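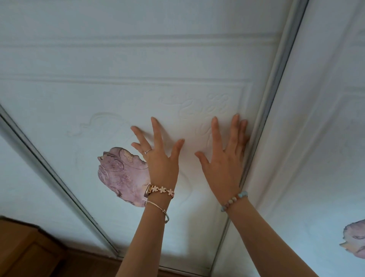 Duda Workshop Notes > Diary > Upstairs Room

Print this page | E-mail this page

Saturday, evening

Ceiling day in the upstairs room. Started at 7:30 with the laser on the tripod and confirmed what I suspected in February: the room is out of square. The long walls differ by 2 cm end to end. Moved the center line to split the error, so the cut panels along the window wall and the door wall taper by the same amount and neither looks wrong from the floor.

Panels are the white embossed ones from Zirwood. They weigh almost nothing. The raised molding comes as pairs of parallel ridges, and any rotation in a panel shows up in the ridges long before it shows at the joint. I now set by the ridges first and check the seam second.

Adhesive is the Ritier tub, the stiff one. Dabs at the corners and the middle, then a thin line along the perimeter. The first panel had too much on it and squeezed out at the joint. Wiped the excess, pulled the panel, scraped, started over. Lost 20 minutes.

Pressing method, for the record: both hands flat, fingers spread, work from the middle outward, finish with the fingers right up to the seam. Fingertips alone will dent the foam. Pressing on the scrollwork flattens it, and it does not recover. I have one scroll near the door with a thumbprint in it. It will be behind the light fitting if I rotate the layout, but I am not rotating the layout.

Should have taken off the watch and bracelets before starting. Adhesive on the cord one, which came off with warm water. The ring is fine.

Osvaldo Farina came by at noon with the second ladder and stayed to hold the far edge of the long pieces. He wanted to caulk the seams tonight. The tub says 24 hours, so they wait.

Expenses so far: 186 for panels and adhesive, out of the 300 I set aside. The rest has to cover caulk, paint and whatever Arturo Caruso charges to rehang the light. He has not called back. Tried him again at 4.

Remaining: the tapered row on the window wall, 2 cutouts for the vent and the light, all caulking. Need new blades for the knife. The old one tears the foam on the second pass and leaves crumbs in the cut.

Shoulders sore. Checked the first row again after supper with a straightedge. One corner has dropped slightly by the closet. Pressed it back and propped it with a broom handle and a folded towel. Will look at it in the morning.

This site uses cookies to remember your settings. Accept | Manage cookies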